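보낸사람: Iment 동아리 메일링
제목: Re: [maltden-list] 매점 과제 연습 진행 상황

다들 안녕하세요! 과제 준비 얘기 조금 길게 적어 볼게요. 어제는 오후 내내 샌드위치만 붙들고 있었어요. 과자 봉지는 그럭저럭 하겠는데 샌드위치는 진짜 세게 잡으면 안 되잖아요 ㅠㅠ 그래서 그리퍼 힘 값을 자꾸 다시 만지게 되네요.

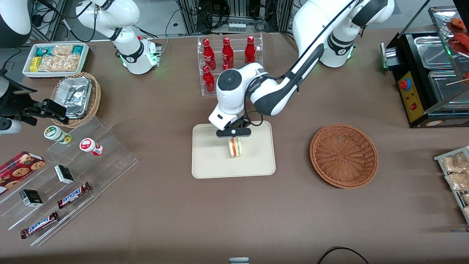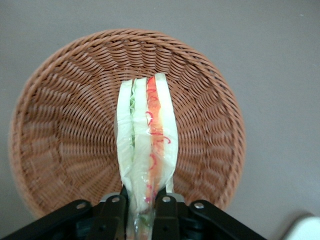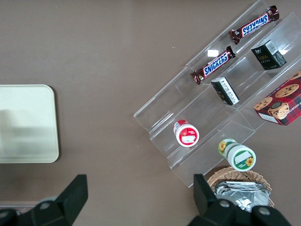 샌드위치랑 스니커즈 올려둔 계단식 진열대, 이 둘이 요즘 제일 큰 숙제예요.

Lockyer 조에서 보낸 메일:
> 힘 값보다 접근 각도를 먼저 보는 게 어떨까요? 저희도 처음에 힘만
> 줄였다가 들어 올리는 중에 자꾸 미끄러졌어요. 손목을 조금 더 세워서
> 들어가니까 같은 힘으로도 훨씬 안정적이었고요. 그리고 투명 아크릴은
> 깊이 값이 많이 튀니까 선반 높이는 직접 재서 넣는 걸 추천합니다.
> 혹시 손목 카메라 영상은 몇으로 저장하세요? 저희는 1080으로
> 하다가 용량 때문에 고생 중이에요.

오 각도 얘기 감사합니다! 저희는 힘만 줄이고 있었거든요 (딱 그 실수를 하고 있었네요). 오늘 저녁에 손목 세워서 다시 해 볼게요. 선반 높이도 자로 재서 설정 파일에 넣어 두겠습니다.

영상은 저희도 1080이에요. 용량은 어쩔 수 없이 Dukelex 서버에 바로바로 올리고 로컬은 지우는 식으로 버티고 있어요. 지금 올라간 시연이 97개인데 목표가 최대 2000개라서… 갈 길이 머네요 하하. 그래도 두 조가 같은 형식으로 모으면 나중에 합쳐서 학습할 수 있으니까 파일 이름 규칙은 꼭 맞췄으면 좋겠어요! 물건 이름, 팔 방향, 회차 순서로 쓰는 거 어떠세요? 저희 쪽은 지금 사람마다 제각각이라 정리부터 해야 해요.

아 그리고 작업 공간 예약표에 저녁 시간이 겹친 데가 있던데, Lockyer 조가 먼저 쓰시고 저희가 8시 이후에 들어가도 괜찮아요. 끝나고 그리퍼 손가락 나사만 한 번 조여 주세요. 쓰다 보면 금방 헐거워지더라고요.

그럼 파일 이름 규칙 의견 주세요~ 답장은 꼭 전체 답장으로요!

Iment 조 드림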